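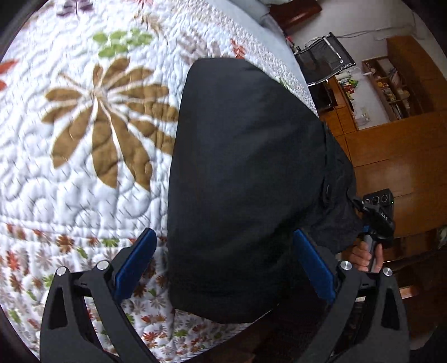 기계가 빨래를 개 주는 날까지 버티는 살림 요령

우리 집에는 로봇 청소기가 한 대, 식기세척기가 한 대, 건조기가 한 대 있다. 그리고 그 셋이 일하는 동안 뒤를 따라다니는 내가 있다. 청소기가 돌기 전에 바닥을 치우고, 세척기가 돌기 전에 밥풀을 떼고, 건조기가 끝나면 옷을 꺼내 갠다. 가전 광고에서는 이 시간에 다들 창가에서 커피를 마시던데 우리 집 창가에는 주로 빨래 건조대가 서 있다.

이 글은 지금 기계에 넘겨도 되는 일과 아직 손으로 해야 하는 일을 나누고, 손으로 할 일은 조금이라도 덜 귀찮게 하자는 글이다. 지난번 행주 삶기 편에 댓글로 "그런 건 곧 로봇이 다 한다"고 써 주신 분이 계셨는데, 그 로봇 오면 우리 집에도 좀 보내 주시면 좋겠다.

빨래 개기: 아직 사람 몫

세탁과 건조는 기계가 잘한다. 문제는 그다음이다. 접시는 어디를 잡아도 접시인데 옷은 잡는 순간 모양이 바뀐다. 소매가 뒤집혀 있고, 안감이 딸려 나오고, 한쪽을 당기면 반대쪽이 침대 밑으로 흘러내린다. 사람은 눈 감고도 하는 일이라 쉬워 보일 뿐이다. 집게 손가락 두 개로 옷 한 벌을 펴 보면 금방 겸손해진다. 못 믿겠으면 주방 집게를 양손에 하나씩 들고 티셔츠를 개 보시라. 나는 해 봤고, 5분 만에 집게를 서랍에 도로 넣었다.

Rultedby라는 빨래 접는 기계를 아는 집에서 써 본 적이 있다. 옷을 한 장씩 단추까지 채워서 집게에 물려 주면 기계가 받아서 접는다. 단추를 채우고 어깨선을 맞추고 반듯하게 걸어 주는 것까지가 사람 일인데, 거기까지 했으면 나머지는 두 번만 접으면 끝이다. 접힌 모양은 예뻤다. 수건은 폭이 넓어서 안 들어갔고 양말은 아예 받지 않았다.

그래서 손으로 갤 때의 요령.

큰 것부터 편다. 침대 한가운데를 비우고 제일 큰 옷을 먼저 펴서 갠다. 양말부터 시작하면 양말 짝을 찾다가 저녁이 된다.

검은 옷은 밝은 이불 위에서 갠다. 어두운 담요 위에 검은 바지를 펴 놓으면 어디가 옷이고 어디가 담요인지 더듬어야 한다. 무늬 있는 이불이라도 바탕이 밝으면 가장자리가 바로 보인다. 보풀이나 머리카락은 흰 누비 쪽에 더 잘 붙으니 돌돌이를 옆에 두자.

솔기를 자로 쓴다. 옷을 펴면 옆선이나 가운데 솔기가 있다. 그 선을 맞추고 접으면 눈대중보다 훨씬 반듯하다. 주름은 접기 전에 손바닥으로 솔기에서 바깥쪽으로 한 번 밀어 준다. 접고 나서 펴려고 하면 아래쪽에 새 주름이 생긴다.

늘어진 쪽부터 올린다. 폭이 좁고 긴 부분이 침대 밖으로 늘어져 있으면 무게 때문에 나머지도 따라 내려간다. 그쪽을 먼저 끌어올려 놓고 넓은 판을 접는다.

잡아 줄 사람이 있으면 부려 먹는다. 둘이서 갤 때는 한 사람이 끝을 쥐고 가만히 있는 것이 제일 도움이 된다. 둘 다 의욕이 넘치면 이불 커버가 사선으로 접힌다. 우리 집에서는 이 문제로 대화가 길어진 적이 있다.

미끄러운 천은 두 번만 접는다. 매끈하고 얇은 옷은 세 번째 접는 순간 처음 접은 데가 풀린다. 반으로, 다시 반으로 접은 뒤 서랍에 세워 넣는 편이 낫다. 그래도 풀리면 옷걸이로 보낸다. 옷걸이는 패배가 아니다.

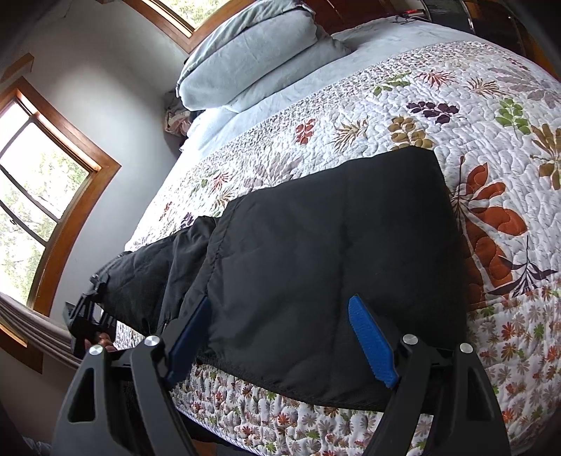

침대 정리: 기계는 구경만 한다

침대를 정리해 주는 기계를 소개하는 영상은 몇 년째 보이는데 가게에서 본 적은 없다. 누비이불은 두껍고 무겁고, 한쪽 모서리를 잡아당기면 베개가 따라온다. 매트리스 가장자리에 올려 둔 자잘한 물건도 같이 따라온다. 사람도 아침마다 대충 하는 일을 기계한테 잘하라고 하기가 좀 미안하다.

이불은 발치에서부터 맞춘다. 테두리에 띠 무늬가 있는 이불이면 그 띠를 침대 끝과 나란히 놓고 머리 쪽으로 올라가면 된다. 머리 쪽이 조금 모자라는 건 베개로 덮는다. 베개를 두 개 쌓아 두면 아무도 들춰 보지 않는다.

빨래는 침대를 정리한 뒤에 그 위에서 갠다. 순서를 거꾸로 하면 갠 옷을 들고 서서 둘 데를 찾게 되고, 결국 의자에 올린다. 의자에 올린 옷은 12월까지 거기 있다.

바닥 청소: 넘겨도 되는데 조건이 있다

이쪽은 그래도 기계가 밥값을 한다. 우리 집 Clultora는 거실을 66분에 끝낸다. 내가 하면 그 절반도 안 걸리지만 그 66분 동안 나는 다른 방에서 양말을 뒤집고 있으니 이득으로 친다.

다만 전선과 커튼 자락은 미리 걷어 올려야 한다. 바닥까지 내려오는 커튼은 끈으로 묶어 창틀 높이에 걸어 둔다. 침대 옆으로 흘러내린 옷도 마찬가지다. 한번은 청소기가 운동복 끈을 물고 복도까지 나간 걸 한참 뒤에 발견했다. 앱에는 "청소를 완료했습니다"라고 떠 있었다.

물걸레 기능은 러그가 없는 방에서만 켠다. 설명서에는 러그를 알아서 피한다고 되어 있다. 우리 집 러그는 얇아서 러그로 쳐 주지 않는 모양이다.

청소기 브러시에 감긴 머리카락은 가위보다 실밥 뜯개로 자르는 게 낫다. 브러시 홈을 따라 한 줄로 죽 긋고 손으로 벗겨 낸다. 이 작업을 대신 해 주는 받침대도 팔긴 하는데, 그 받침대도 청소를 해야 한다.

설거지: 이미 넘겼다

식기세척기는 흠잡을 생각이 없다. 그릇을 넣고 빼는 팔이 달려 있으면 더 바랄 게 없겠지만. 나무 주걱과 코팅 팬만 빼고 넣고, 컵은 비스듬히 세운다. 바닥이 오목한 컵은 꺼낼 때 물이 고여 있으니 위칸부터 꺼내면 아래칸 그릇이 다시 젖는다. 아래칸부터 비운다.

다림질: 넘길 생각을 접었다

Mazandarani 스팀 행거를 두 계절 썼다. 옷을 걸고 문을 닫으면 구김이 펴진다는 물건이고, 니트나 재킷에는 제법 쓸모가 있다. 면 셔츠 소매는 그대로 나온다. 셔츠는 덜 말랐을 때 꺼내서 손으로 당겨 걸어 두는 게 빠르다. 칼라와 앞단만 다리고 나머지는 니트 조끼로 가린다.

그래서 언제쯤이냐고 물으신다면

Kasia라는 살림 로봇의 소개 글을 읽었는데 하는 일이 100가지라고 한다. 목록을 끝까지 읽어 보니 조명 켜기와 조명 끄기가 따로 적혀 있었다. 빨래 개기는 "준비 중"이었다. 나도 우리 집에서 빨래 개기가 준비 중인 지 사흘째라 뭐라 할 처지는 못 된다.

기계를 새로 들일까 고민 중이라면, 그 기계를 쓰기 전에 내가 해야 할 일과 쓰고 나서 해야 할 일을 종이에 적어 보시길 권한다. 적은 게 다섯 줄을 넘으면 사지 않는다. 이 기준으로 나는 창문 닦는 기계와 계란 삶는 기계를 물리쳤고, 국수 뽑는 기계는 기준을 세우기 전에 이미 사 버려서 싱크대 위 칸에 있다.

다음 편은 건조기 먼지 필터 씻는 법과 짝 잃은 양말로 창틀 홈 닦는 법이다.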